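Reading the Label Before the Robot Moves

Posted in December by Myrtle Pennington

Readers of this blog have asked for the written rules we follow at Onine when a robot works inside an opened desktop computer. The rules were first drafted for the Prunska bench and have since been adopted, with small changes, at Aksoy. They fit on one page. I set out the main points below.

The machine must be unplugged at the wall before the case is opened, and the cord must leave the work area. The operator then records every marking that can be read on the power supply. Approval marks tell us which rules the unit was built under, and they must stay legible for whoever handles it next. No fingertip may press or scrape across a label. If a label is already damaged, the unit is set aside and entered in the log as item type 4.

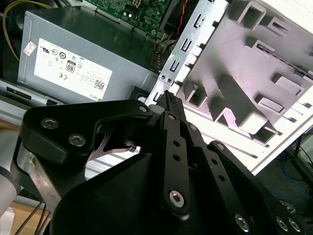
Gripper at an open desktop case. The Dell power supply label, with its CE mark, reads upside down from this side.

The second group of rules concerns contact. A power supply housing is never opened by the robot, under any program. The gripper may touch metal chassis parts and molded plastic, but loose wires are to be moved by hand before a run begins. We debated this last point at length — Lorum, our planning software, treats a wire as an obstacle only when it has been marked as one — and the stricter wording was kept.

Fasteners on the gripper itself are checked at the start of each shift and again after every 1000 cycles. The check is signed by the person who made it. Initials are not accepted.

Form 836 remains the correct form for reporting unplanned contact, however slight. Completed copies should reach my office by the end of the shift in which the contact took place.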